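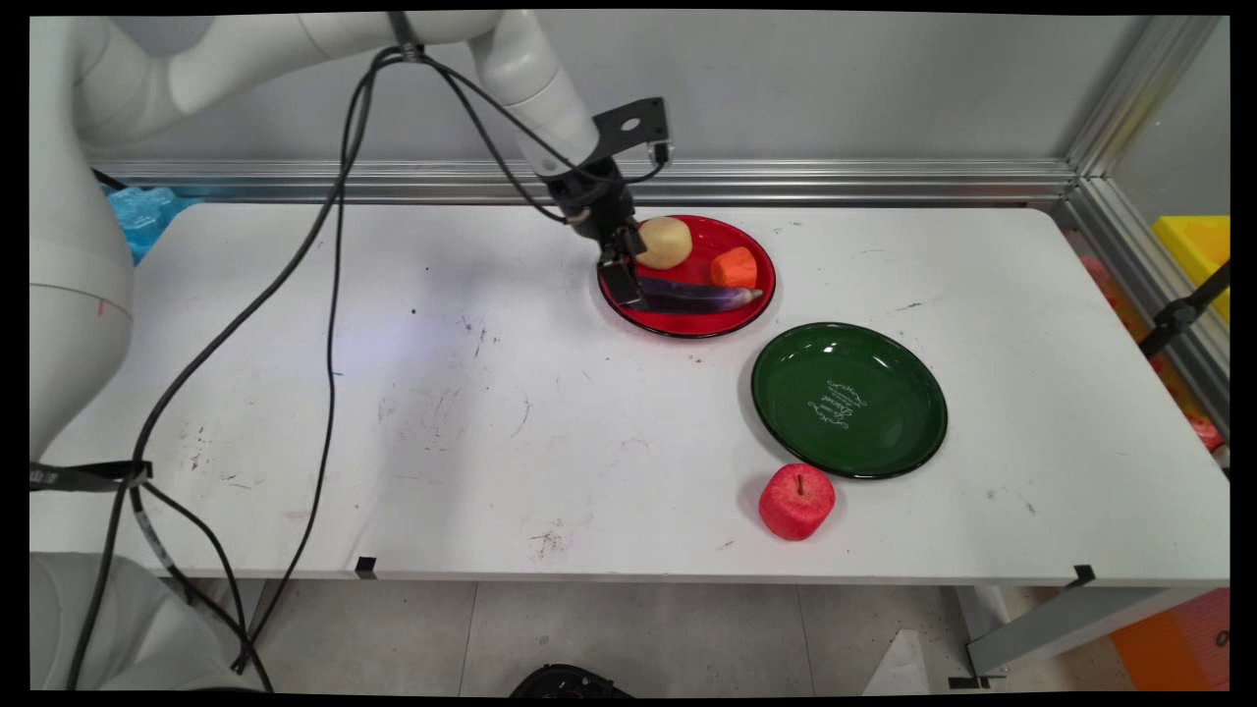 Trandcombe, 10/26/19

I got there early and she was already halfway down a mug of tea, telling me to shift a box off the good chair. She runs the plate library in Trandcombe, the one you've probably borrowed from if you've ever had more than eight people over for lunch, and I'd been wanting to talk to her about plates for ages. Yes, plates! I know a few of you skipped straight to the recipes, they're back next time.

She started it after a street lunch where everyone brought a salad and not one person brought anything to put it on. "We ate coleslaw off baking paper," she said. "My neighbour had hers in a saucepan lid. I went home and looked in my cupboard and I had 40 dinner plates, because I'd kept Mum's and my aunt's and then all my own as well, and I thought, well, this is ridiculous."

The 40 went out in milk crates the next weekend and came back with three extra that belonged to somebody else. It has gone on more or less like that ever since. These days there are 147 on the shelves, and she has a soft spot for coloured ones, so I asked her straight out about red. I've always been told you shouldn't serve food on a red plate, that it makes you eat less or puts you off or something.

"Oh, I've heard that one," she said. "I've heard the opposite as well. All I can tell you is what it looks like. You put a potato on a white plate and it's a sad potato. Put it on a red one and it's the best-looking potato you've ever seen." The pale yellow does sit up nicely against it, and I'd never have thought of eggplant on red, but I like that purple right across the front with the bit of orange carrot behind. She reckons purple is the most underrated colour in a kitchen and that most of us only see it once it's been fried brown.

The dark green one with the black rim is a different sort of plate altogether. It has white lettering in the middle, all loops and flourishes, and she won't put food on it for a display. "You cover up the writing and then what was the point of it?" she said. I said at my place the writing would be a treat for finishing your dinner, and she laughed and told me that's how her kids were brought up to see the rabbit at the bottom of the bowl.

We got onto rims after that. She can go a long time on rims. A darker rim makes the plate look smaller and the helping look bigger, she says, and it hides chips, and it stops the edge disappearing if your table's a similar colour. People with poor eyesight have told her they like a plate with a definite edge, and she now keeps a stack aside for a lunch club that borrows every fortnight. I wrote down "rims!!" in my notebook and underlined it, which was no help at all when I came to type this up.

I asked about the red apple with the little brown stem, and whether toy food was cheating. She was quite firm. "A toy apple is the right size, it's the right red and it'll be the right red in November," she said. "I've had real ones go soft on me in a window. You come in on the Monday - well, you can smell it before you've got the door open." She has nothing against the real thing for eating, mind you. She had one in her cardigan pocket the whole time we were talking.

Her toy fruit came from all over. Some of it is Aleo, an older set somebody dropped off in an ice cream tub, and she bought a few Rurex vegetables when a shop was closing down. She doesn't rate the Rurex capsicum. ("It looks like a boot.") I told her I had a whole tub of play food in the garage from when mine were small and she went very quiet and then asked what colour the tomatoes were.

Borrowing is simple. You ring up, you say how many and what for, and she puts the crate together herself. You don't get to pick. I pushed her on this a bit because I would absolutely want to pick. "People who pick take all the white ones," she said. "If I pick, they get a green one and a red one and something with writing on it, and they come back and tell me who ended up with which." Her biggest loan so far was 63, for a christening, and all but one came home. The missing one was a Xia side plate with a blue edge and she'd still like it back, if anybody reading this has one they don't remember buying.

Washing up is the borrower's job. She doesn't mind a tea stain but she does mind grease on the underside, and she runs her thumb around the foot of each one when it comes in. I tried this at home afterwards on my own cupboard and I'm not going to tell you how I went.

Before I left I asked what she eats her own dinner off, thinking it'd be one of her mum's. "The chipped one," she said. "It's always the one at the top of the pile, because I'm the only one who uses it and I wash it and put it back there." She gave me two plates to take home, both green, and wrote them in the book.

The library would love more bowls, deep ones especially. Saucers she has plenty of, so please, no saucers.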